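Minutes of the Sorting and Returns Meeting

Held in the upstairs workroom, Justby building, July, starting at 2.00 pm 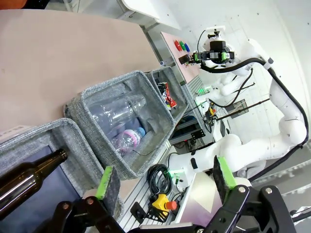

Present: five members of the working group, plus the minute taker. Apologies were received from the Brunell depot and from the night shift lead. The meeting was quorate.

1. Minutes of the previous meeting

Accepted with one correction. Under item 4, "glass to be taken down at shift end" should read "glass to be taken down at midday and at shift end". The master copy has been amended.

2. Matters arising

2.1 The sorting guide for the canteen has been reprinted with larger type. The old version is still on the wall beside the lift and is to be taken down.

2.2 The quotation for a second bottle bank in the yard has not arrived. Ovetti was asked for a price in May and again in June. The chair will telephone. If there is no answer by the next meeting, the item will be closed and the existing bank kept.

2.3 The question of who empties the small kitchen bin on the first floor was put to the site office. The site office replied that it falls under the cleaning contract. The cleaning contract does not mention it. Carried over.

3. Bench sorting: felt bins

3.1 The bench layout has three grey felt bins standing in a diagonal row on the table. Glass goes in one, plastic bottles in another and wrappers in the third. Members agreed that the split by material should stay as it is.

3.2 One member asked whether brown and clear glass should be separated at the bench. The yard bank takes mixed glass, so no separation is needed upstairs. To be looked at again if the Ovetti bank is ordered, as that model has two openings.

3.3 Size of bins. A large plastic bottle has to lie diagonally to fit in the plastics bin, and a small one will go underneath it. Beyond that the bin fills quickly. Two options were discussed:

Option A – a taller bin of the same footprint, from the same Kwak range.
Option B – keep the present bins and empty plastics twice as often.

Option A was preferred by three members. Two members pointed out that a taller bin is harder to see into when seated and that felt sides lean outwards when the bin is more than half full. No vote was taken. One taller bin will be bought and tried for four weeks.

3.4 Crushing. It was proposed that plastic bottles be flattened before they go in the bin. Against this, the deposit machine in the yard rejects bottles it cannot read, and a flattened bottle often has a creased label. Agreed: deposit bottles go in whole with the cap on. Bottles without a deposit mark may be flattened.

3.5 Linings. Felt takes up liquid and cannot be washed at more than 30 degrees. Bottles are to be drained at the sink before sorting. The linings are to be wiped weekly and lifted out monthly. A spare set will be kept in the tall cupboard.

3.6 Loose items. A thin black wire was noted in the bottom of the plastics bin. Wires, cables and batteries do not belong in any of the three bins and must go in the small electricals box by the door. The monthly check sheet will have a line added for this.

3.7 Wrappers. Red and white snack wrappers and similar film packaging go in the wrappers bin only. The waste contractor does not accept film with rigid plastics, and one load was charged at the higher rate in the spring for this reason. The wording on the guide ("soft plastics") was thought unclear. It will be changed to "wrappers and bags".

4. Colour buttons

4.1 The pink panel beyond the bins has three round push buttons in a row: red, green and blue. A member asked that their meanings be written down, as the induction sheet and the bench card disagree.

4.2 Agreed meanings, to apply to both documents:

Red – stop, bin contains the wrong material.
Green – bin checked and correct.
Blue – bin full, needs emptying.

4.3 It was suggested that labels be fixed above the buttons. Printed labels were preferred to handwritten ones. The text should be short enough to read from the far side of the table. The site office has a label printer and will be asked for the loan of it.

4.4 The panel is to stay where it is. Moving it to the near side of the table was discussed and rejected, as sleeves would catch the buttons when bins are lifted out.

5. Figures for the quarter

5.1 The site collected 2,699 containers in the quarter, counting glass and plastic together. Of these, 1,713 were plastic. Wrappers are weighed and not counted, and came to 61 kg.

5.2 The glass figure is lower than expected. The midday collection was missed in two weeks of the quarter, and in those weeks glass went into general waste from the canteen side. The figures have not been adjusted for this.

5.3 A member asked whether the wrapper weight includes the bags they are collected in. It does. From next quarter the bag weight will be subtracted and a note added to the table so that the two quarters are not compared directly.

6. Table and room

6.1 The beige tabletop is to be wiped down at the end of each session with the mild cleaner only. The stronger spray is reserved for the sink and drainer.

6.2 Bin positions. Felt bins slide when a full one is lifted. It was agreed to mark the corners of each bin on the table with low-tack tape. The tape should be pale, and is to be replaced when the edges lift.

6.3 Cables near the table should be kept clear of the side from which bins are emptied. The next room inspection will cover this.

6.4 Storage. The tall cupboard is full. Old posters, the broken scales and two boxes of unused Brunell sacks are to be cleared. The sacks will be offered back to the depot first.

6.5 The window blind remains stuck. Reported twice.

7. Any other business

7.1 Broken glass. There is no dustpan in the workroom and the nearest is on the ground floor. A dustpan, brush and pair of thick gloves will be bought and hung inside the cupboard door. Broken glass does not go in the felt bins in any quantity.

7.2 Caps. A nearby school has asked for coloured bottle caps for a craft project. As deposit bottles must keep their caps (see 3.4), only caps from other bottles can be given. A jar will be put beside the sink for one month.

7.3 The kettle is to be descaled.

8. Actions

Chair: telephone Ovetti about the yard bank (2.2); write to Brunell about the sacks (6.4).
Stores: order one taller Kwak bin (3.3), spare linings (3.5), and dustpan, brush and gloves (7.1).
Minute taker: amend the sorting guide (3.7), the induction sheet and the bench card (4.2); take down the old guide by the lift (2.1).
Bench lead: tape the bin corners (6.2); update the check sheet (3.6); arrange the label printer (4.3).
Site office: first-floor kitchen bin (2.3); blind (6.5).

9. Next meeting

Same room, 2.00 pm, in September. No meeting in August. Items for the agenda should reach the minute taker one week before.

The meeting closed at 3.25 pm.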